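Taking Parts Out of an Old Desktop Computer Without Breaking Them

Home Workshop Tips
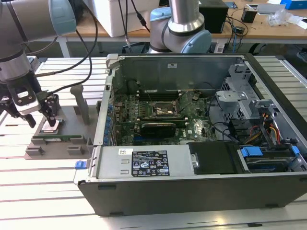 By Ploltance Workshop Pages | Posted December 28, 2024 | Filed under: Repair, Electronics

Many people keep an old desktop computer in the closet for years and do not know what to do with it. I was the same. Then I began to open them on my bench, first to clean them, later to save the good parts and put them in other machines. I am not a professional. What I write comes from my own work and from my mistakes, and I made enough of them.

The tips are for the usual office tower, of the type that companies sell when they buy new ones. I like these machines very much. Dell and the other large makers often put colored plastic on the parts which the hand is supposed to touch. When you see blue clips at the expansion slots and blue latches at the drive bay, you can begin there and leave the screwdriver for later.

Before you open it

Shut down the computer, pull out the power cord, then press the power button one time and hold it for a few seconds. Take away all the other cables too, also the small one for the speakers, which everybody forgets and then pulls from the table together with a cup.

Lay the tower on its side, with the removable panel up. It should lie completely flat. If it stands, you will work with one hand and hold the machine with the other, and in this way screws fall down into places you cannot see.

Touch the bare metal of the chassis before you touch any board. I do it again each time I come back from another room. A wrist strap is better, and it is cheap. Wool sweaters should stay on the hook — I say this as a person whose workshop is cold from November until April.

The bench

A bench with slats is good for heavy things, but small screws love the gaps. Put a tray under your hands, or an old baking sheet with a towel in it. My trays came from Kostow, a kitchen shop near me which closed, and they are the best thing I have for screws. I use one tray for the case screws and another one for the drive screws, because the threads look alike and they are not alike.

Good light is more important than good tools. I have a lamp on an arm, and I move it many times in one job.

Dust first

If you remove parts from a dusty machine, the dust goes into the open slots and sockets. So I clean before I take anything out. A soft brush and short bursts of air are enough. Hold the fan blades with one finger when you blow on them. Do not use the household vacuum cleaner directly on the board.

The perforated metal of a drive cage collects dust like a filter, and so does the grille of the power supply. Clean the power supply only from outside. I never open this part, also not when it was unplugged for a long time, and I ask you to do the same.

Cables

Take a photo of the cables before you unplug the first one. Then take one more from the other side. The colors of the power wires do not tell you which plug goes where, since yellow, red, orange and black come together in the same bundle and go to many places.

The black SATA cables often have a small metal spring on the plug. Press it, then pull the plug and not the cable. If you feel it is stuck, press again. I put a piece of masking tape on every cable end and write a number on it, and the same number I write on paper next to the name of the part.

The graphics card

A card in its slot is held in two places. One is at the back of the case, with a screw or a clip. The other is a little catch at the end of the slot on the board, and this one is easy to miss. Open both, and take the card by its edges. Pull it straight from the board, with the same strength on the front and on the back. If it does not move, look for the catch again.

The processor and the socket

With the processor I am most careful. On most boards you must first remove the cooler. It helps if the computer was running for a short while before you shut it down, because the old paste becomes softer. Turn the cooler a little left and right before lifting.

After this, open the lever and lift the metal frame. The chip should come up straight, held at its edges between two fingers. Do not slide it and do not let it tilt. In many sockets there are very thin contacts, and they bend from almost nothing. I lost one good board when a drop of sweat made me wipe with my sleeve.

While the socket is empty and open, keep everything away from it — brush, cloth, screws, sleeve. If you have the plastic cover, put it on. If you do not have it, close the frame gently and finish the other work later.

A chip needs a place to go before you lift it. Prepare the box or the tray first and have it near your hand, on the side where you work. The same is true for boards and cards. A card should lie flat, on something that does not move, and with nothing on top of it.

Keeping the small parts

For memory I use the plastic boxes from Ono, the size which is sold for fishing hooks. I line them with antistatic foam. Cards go into antistatic bags, one card in one bag, with a label outside. On the label I write the model of the computer, the date, and if the part was good when I removed it. Without the last one you will test everything twice.

My shelf has now 19 such bags, and it is enough. When a new one comes, an old one must go to the recycling center.

Closing it again

If the computer will be used again, put the parts back in the opposite order and compare with your photos. Check that no cable lies against a fan. Any plastic duct must sit in its place too, for it guides the air and the machine may become hot without it.

Before the side panel goes on, look at the screw trays. They should be empty.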